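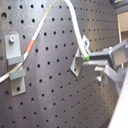
Hardware recyclers' depot to stay open in Welarmont

Home | News | Council | Business | Sport | Classifieds | Contact

2021-03-04

The Pritow metal and hardware depot in Welarmont will stay open for at least another two years after the council agreed to renew its lease on the old freight yard.

Councillors voted last night to extend the arrangement on the same terms, with a small rise in rent from November. The lease had been due to run out at the end of June, and a proposal to turn the yard into parking for the swimming centre had been before the council since last spring.

The depot takes in used bolts, nuts, brackets, plate, shelving and fittings from workshops, farms and households. Usable pieces are cleaned, sorted into bins and sold by weight. Anything bent, cracked or badly rusted goes to a scrap dealer.

Figures given to the council show 1,314 loads were dropped off last year, up from 808 the year before. Most of the increase came from households. The depot's operators put this down to people clearing out sheds and garages while they were at home.

A report by council staff said closing the yard would probably send more metal to the transfer station, where mixed loads cost more to handle. It also found that the parking proposal would have needed new drainage along Moon Street and a second driveway, neither of which was in this year's budget.

The swimming centre had asked for the extra spaces to deal with crowding on carnival days. Staff will now look at whether the grassed area behind the tennis courts could be used for overflow parking in dry weather. A report on that is expected before the end of winter.

Under the new lease, Pritow will have to reseal the front section of the yard and keep the footpath clear during opening hours. Several residents had complained about utes and trailers queuing across the path, mostly in the mornings. The depot has already moved its weighing area further back from the gate, and drivers are now asked to enter from Moon Street and leave by the rear lane.

Noise was the other main concern raised in submissions. Large items will no longer be unloaded before 8 am, and the steel bins nearest the houses are to be lined with rubber matting. The council will check on both conditions after six months.

Prices at the depot will stay as they are for now. Mixed nuts and bolts are sold by the kilogram, and larger pieces such as brackets and plate are priced at the counter. Schools and community groups can still get a 40 per cent discount if they bring a letter.

One of the bigger regular buyers is Dravix, a fencing and gate business on the eastern side of town, which told the council in a written submission that it used second-hand fittings for repair jobs where new ones would not match the old thread. It said a closure would have meant driving to the coast for the same parts.

Not all of the submissions were in favour. Some residents of the lane said the yard was untidy and attracted dumping after hours, including mattresses and tins of paint. The depot does not take either. It spent around $2,000 last year getting rid of items left at the gate, according to the staff report. The council will pay for a light and a new sign at the entrance, and rangers will include the lane in their evening rounds.

A request for the depot to open on public holidays was turned down. Opening hours will otherwise stay the same, although the yard will shut for a week when the resealing is done. Dates for that work have not been set and will be posted at the gate and on the council noticeboard.

People dropping off metal are reminded to keep different types apart where they can. Stainless steel, brass and aluminium should be in separate containers, and nails or screws should be in a box or bucket with a lid. Gas bottles, batteries, fridges and anything that has held fuel will be turned away.

The full lease conditions can be read at the council office and the library.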